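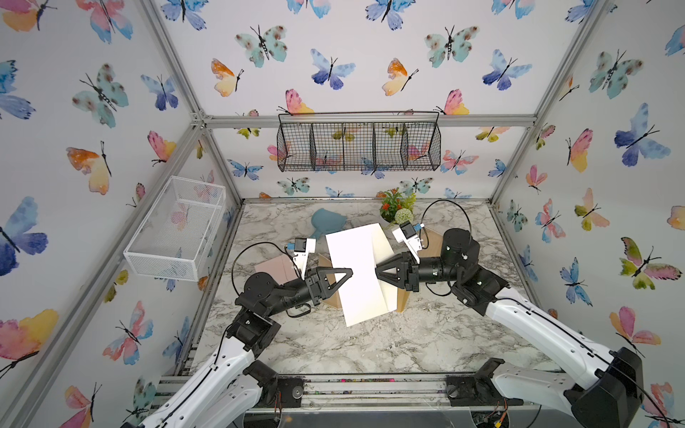
Ablage und Aktenkunde, Skript zur vierten Sitzung
Thema: Warum wir überhaupt ordnen

Letztes Mal sind wir bei den Amtsbüchern stehen geblieben, und ich hatte versprochen, dass es heute praktischer wird. Wird es auch, aber ein bisschen Geschichte müsst ihr noch aushalten – ich mag sie einfach zu gern!

Mein Lieblingsfall bleibt das Stadtarchiv Trellska. 1676 legt dort ein Schreiber ein Verzeichnis an, und zwar nach Sachen: Wasser, Mühlen, Streit mit den Nachbarn. Ein Nachfolger findet das furchtbar und sortiert alles nach Jahren um. Seitdem weiß man bei rund 300 Schriftstücken nicht mehr, zu welchem Vorgang sie einmal gehörten. Genau davor schützt das Provenienzprinzip: Was zusammen entstanden ist, bleibt zusammen. Bitte anstreichen, das kommt in der Klausur.

Jetzt zur Mappe, unserer kleinsten Einheit. Ein Vorgang, eine Mappe, und beschriftet wird sie, bevor etwas hineinkommt (ich schreibe mit Bleistift, da kann man sich noch umentscheiden). 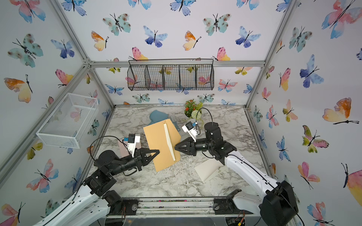 Abb. 2: Mappe, hellbraun, auf der Arbeitsfläche.

In die Mappe gehört, was den Vorgang nachvollziehbar macht. Doppelte Ausdrucke fliegen raus, Entwürfe nur dann, wenn jemand etwas Wesentliches daran geändert hat. Im Nachlass Barroso, mit dem ihr in der Übung arbeitet, waren es am Anfang 90 Mappen, nach der Durchsicht noch 58. Ich hätte vermutlich mehr behalten, ich kann so schlecht wegwerfen. Schreibt beim Kassieren immer ein kurzes Protokoll: Signatur, Inhalt in einem Satz, Grund, Kürzel.

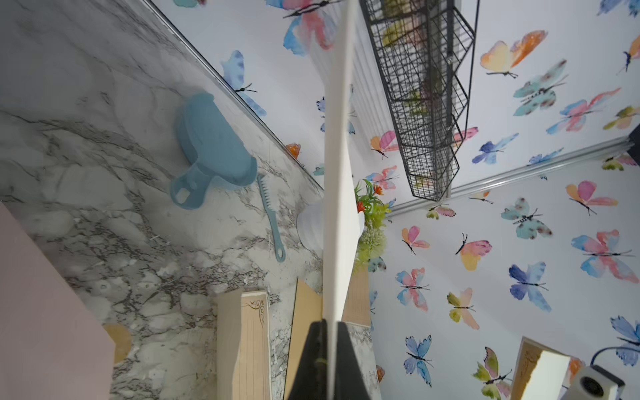
Olga Requena wandte an dieser Stelle ein, ein Entwurf sei oft aufschlussreicher als die Reinschrift, gerade bei Briefen, und wer ihn kassiere, nehme der Forschung etwas weg. Da hat sie recht, bei Nachlässen bin ich auch großzügiger als bei Verwaltungsakten. Wir greifen das bei der Bewertung noch einmal auf.

Bis zur nächsten Sitzung: Kapitel zwei im Reader lesen und für drei Stücke aus dem Nachlass einen Titel vorschlagen, höchstens eine Zeile. Abgabe wie immer im Fach vor Raum Tevden.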